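Ticket 98: Countertop table-setting episodes rejected at review, rule 11 (start state)
Queue: Collection practice / Kitchens
Opened by: Nia Ellis
Assigned to: Engelbert Danzer
Status: Resolved, guideline change pending
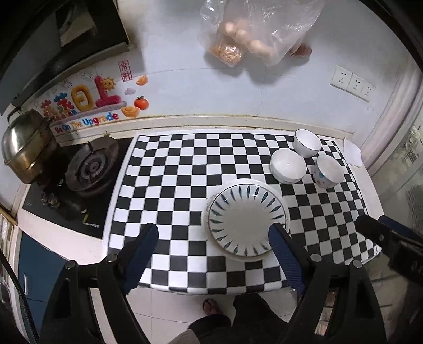 Review is returning episodes from the Plotow kitchen with code R11, "start state not compliant." Operators say they followed the sheet. I need a ruling before Friday, when the next block is booked.

Rule 11 as it stands in the Homonside guideline: "All task objects shall be on the work surface, upright and unobstructed, before the first grasp. Non-task objects shall be removed where practical."

Reviewers are reading the second sentence to cover the whole kitchen. In this setup the task objects are the plate and the three bowls on the checkered mat. The steamer pot at the stove and the bag of eggs by the wall are household items and no task step uses them.

Nia Ellis

Comment, Engelbert Danzer, 9:40
Pulled the reject list. 80 episodes carry R11. Reviewer notes fall into two groups: "clutter outside mat" and "bowl partly behind bowl." Please confirm which version of the sheet the operators had.

Comment, Nia Ellis, 10:15
Version 2, printed. Same wording as the online copy for rule 11.

Comment, Roswitha Lanz, 10:50
Review side. We applied the text as written. "Where practical" has no test attached, so two reviewers can look at the same start and disagree. A pot can be moved. A range hood can't. If household items are allowed, say so and give us a boundary.

Comment, Engelbert Danzer, 11:30
Agreed on the boundary. The mat edge is the obvious one. Proposed text:

11.1 The work area is the mat.
11.2 Only task objects may be on the mat at the start.
11.3 Objects outside the mat stay as found unless they block the operator or present a hazard.
11.4 A task object may overlap another in view if its rim can be identified and it can be grasped without moving its neighbor.

11.3 doesn't override the safety section. Where a stove adjoins the mat, burners are off and confirmed off before recording. Closed footwear is already recommended there; I would leave that as is and handle it in a separate ticket.

Comment, Roswitha Lanz, 13:05
11.4 works for us. Add that the check is made once, at the start. Otherwise we'll get rejects for overlap in the middle of a stacking task.

Comment, Engelbert Danzer, 13:20
Added as 11.5.

Resolution
R11 rejects with "clutter outside mat" as the only note: reinstate. R11 rejects for overlap: second review against 11.4. No re-recording until that is finished. Beat Pichler to issue version 3 of the sheet and withdraw the printed copies.

Open item: kitchens where no mat is used. Moved to a new ticket, owner Roswitha Lanz.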